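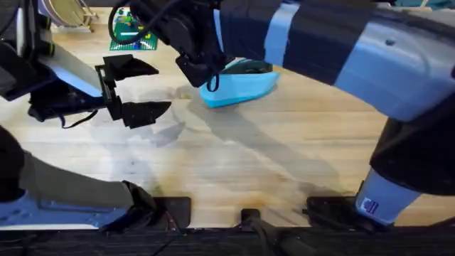 Faz quase 20 anos que prometo aprender a fazer pão a sério e este verão, finalmente, meti as mãos na massa (perdoem, tinha de ser). Quem me segue há mais tempo sabe que já houve tentativas. Houve a fase do pão de caçarola, houve a fase do pão de centeio que pesava como um paralelepípedo, e houve aquele folar da Páscoa que a minha mãe ainda hoje menciona quando quer ganhar uma discussão.

Desta vez comecei pela massa-mãe. O Abelardo Mamani, que mora no segundo esquerdo e coze pão todas as semanas desde que o conheço, deu-me um frasquinho da dele em abril, com um elástico à volta a marcar a altura. "Dá-lhe de comer e não lhe mexas muito", foi a instrução toda. Eu mexi imenso, claro. Nos primeiros dias abria a tampa de hora a hora para cheirar, e o cheiro ia de iogurte a verniz das unhas conforme a disposição da criatura.

Chamei-lhe Catura. Toda a gente dá nome à massa-mãe, é uma parolice, eu sei, mas depois de a ter em cima do frigorífico uma semana já me parecia mal tratá-la por "aquilo". A Catura come farinha de trigo T65 com um bocadinho de centeio integral, partes iguais de farinha e água, uma vez por dia quando está calor e de dois em dois quando vai para o frigorífico. Se me esqueço, fica com uma aguadilha cinzenta por cima e um ar amuado, mas com duas refeições volta ao normal.

O primeiro pão saiu chato. Chato no sentido de espalmado, parecia uma almofada em que alguém se sentou. O segundo igual. No terceiro percebi que estava a seguir os tempos da receita à risca, com a cozinha a ferver em pleno julho, e que a massa já tinha passado do ponto muito antes de eu a meter no forno. As receitas dizem "quatro horas à temperatura ambiente" como se o ambiente fosse o mesmo em todo o lado! A minha cozinha apanha sol a tarde inteira, aquilo é uma estufa.

Foi a Auður Brynjólfsdóttir quem me tirou desta. Conhecemo-nos num fórum de padeiros de trazer por casa, ela escreve de Akureyri e tem exatamente o problema contrário, a massa dela demora uma eternidade a acordar. Trocámos mensagens durante semanas, num inglês cheio de palavras inventadas pelas duas, e ela convenceu-me a deixar o relógio em paz e a olhar para a taça: bolhas nas paredes, a superfície abaulada, a massa a tremer quando se abana. Passei a usar uma taça de vidro só por causa disso. Que diferença!

A receita em que assentei, para quem quiser experimentar, é muito simples. Farinha, água, sal e 200 gramas de Catura bem acordada (a vossa pode chamar-se outra coisa). Misturo a farinha com a água primeiro e vou à minha vida durante meia hora. Depois junto a massa-mãe e o sal, aperto tudo entre os dedos até deixar de sentir os grãos, e faço quatro dobras ao longo da tarde — molho a mão, puxo uma ponta, dobro por cima, rodo a taça. Não amasso. A minha avó havia de achar isto um escândalo, ela que amassava de punhos fechados e rezava por cima da masseira.

E por falar na avó, lembrei-me imenso dela nestas semanas. Na aldeia havia um forno comunitário com uma pedra por cima da porta que dizia 1860, e o dia de cozer era combinado de boca em boca. Cada família marcava o seu pão com um sinal, para não haver trocas. O nosso era uma cruz torta feita com a faca. Hoje faço o mesmo corte antes de levar o pão ao forno, e garanto-vos que a cruz continua torta sem esforço nenhum da minha parte.

O forno, já agora, é o meu ponto fraco. O meu é um Wuneo velhinho que veio com a casa e que aquece mais do lado direito. Resolvi a coisa com uma panela de ferro com tampa, que vai lá para dentro vazia a aquecer durante uma boa meia hora. O pão entra (com muito cuidado, já tenho uma queimadura no pulso em forma de vírgula), fica tapado na primeira metade e destapado na segunda, até ganhar aquela cor de castanha assada. A seguir vem a parte pior, que é esperar que arrefeça. Nunca esperei o tempo todo. Corta-se mal, fica um bocado pegajoso por dentro, e mesmo assim com manteiga desaparece meio pão de pé, encostada à bancada.

Também andei a ler. Apanhei na feira um livrinho da Mészáros, uma editora pequena que eu não conhecia, sobre o pão nas casas portuguesas desde 1530, com contas de moleiros e queixas de fregueses a quem venderam pão com peso a menos. Li aquilo de uma assentada. Há uma senhora que se queixa três vezes do mesmo padeiro e continua a comprar-lhe pão, e eu percebo-a perfeitamente, também há uma pastelaria aqui na rua da qual digo mal todas as semanas.

Agora as asneiras, para poupar alguém. Guardei a Catura num frasco com a tampa bem enroscada e aquilo deu um estouro ao abrir que assustou a gata. Pesei o sal a olho, duas vezes, e numa delas o pão ficou intragável. E enfarinhei um pano da loiça com farinha normal, deitei lá a massa a dormir e na manhã seguinte foi preciso raspar o pano com uma colher. Farinha de arroz, minha gente! Não agarra.

Para a semana quero experimentar um pão com nozes e figos secos, que a minha tia mandou um saco deles e já não sei onde os meter. Se alguém tiver uma boa proporção de figos para a massa, deixe nos comentários. E se morarem aqui perto e quiserem um frasquinho de Catura, digam qualquer coisa, tenho sempre a mais e custa-me deitá-la fora.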